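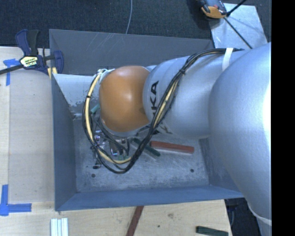
*Roboterarm über einer graublauen Metallwanne*

# Krieg und Frieden: welche Übersetzung fürs erste Mal?

**Frage von Orla Kavanagh, 5. Dezember 2019**

Hallo zusammen,

ich habe mir vorgenommen, über den Winter endlich »Krieg und Frieden« zu lesen, und freue mich riesig darauf! Bisher kenne ich von Tolstoi nur »Anna Karenina« und ein paar der späten Erzählungen. In unserer Stadtbücherei stehen zwei Ausgaben, eine ältere einbändige und eine neuere in zwei Bänden, und ich habe in beiden den Anfang gelesen. In der einen ist fast das ganze französische Gespräch bei Anna Pawlowna Scherer gleich auf Deutsch gedruckt, in der anderen bleibt es französisch und die Übersetzung steht unten auf der Seite.

Mein Französisch reicht für eine Speisekarte. Verpasse ich etwas, wenn ich die eingedeutschte Fassung nehme? Und wie behaltet ihr die ganzen Namen im Kopf? Nach 7 Kapiteln musste ich schon dreimal zurückblättern, weil ich die Kuragins und die Karagins verwechselt habe.

Danke euch!

---

**Antwort von Peiyu Zheng** (8 Stimmen, als hilfreich markiert)

Was für ein schönes Vorhaben! Nimm die Ausgabe mit dem Französischen und den Fußnoten, wenn dich das Springen nach unten nicht völlig aus dem Takt bringt. Der Petersburger Adel redet Französisch, während Napoleon der Feind ist, und das merkt man beim Lesen viel stärker, wenn es auch so dasteht. Später im Buch wird es außerdem spannend, wer wann ins Russische wechselt – darauf hätte ich beim ersten Mal nie geachtet, wenn alles deutsch gewesen wäre. Der französische Anteil ist am Anfang besonders hoch, lass dich vom ersten Kapitel also nicht abschrecken.

Zu den Namen: Schreib dir die Familien auf eine Karteikarte und leg sie als Lesezeichen ins Buch. Bei mir waren es fünf Blöcke: Besuchow, Bolkonski, Rostow, Kuragin, Drubezkoi. Die Kosenamen gleich dazu, also Natascha = Natalja, Nikolenka = Nikolai und so weiter. Die Karagins kannst du erst mal klein an den Rand setzen, von denen wird vor allem Julie wichtig.

Ich habe im April angefangen, immer abends, und bin dann an der Jagd bei den Rostows hängen geblieben, weil ich sie gleich noch einmal lesen wollte. Die Schlittenfahrt der Verkleideten kommt kurz danach, freu dich drauf!

---

**Antwort von Zeyu Cai** (3 Stimmen)

Ich halte die eingedeutschte Fassung für völlig in Ordnung. Ich habe sie mit siebzehn gelesen und war trotzdem hin und weg. Bei meiner Ausgabe stand vorn ein Personenverzeichnis, schau mal, ob eure das auch hat. Und die Geschichtskapitel im zweiten Teil des Epilogs darf man ruhig auf mehrere Abende verteilen ...

> **Kommentar von Orla Kavanagh:** Ja, die zweibändige hat eins, ganz hinten! Dann wird es wohl die.

---

**Antwort von Jianguo Fu** (0 Stimmen)

Hörbuch! Da musst du gar nicht blättern. Wer liest, weiß ich leider nicht mehr, war aber super.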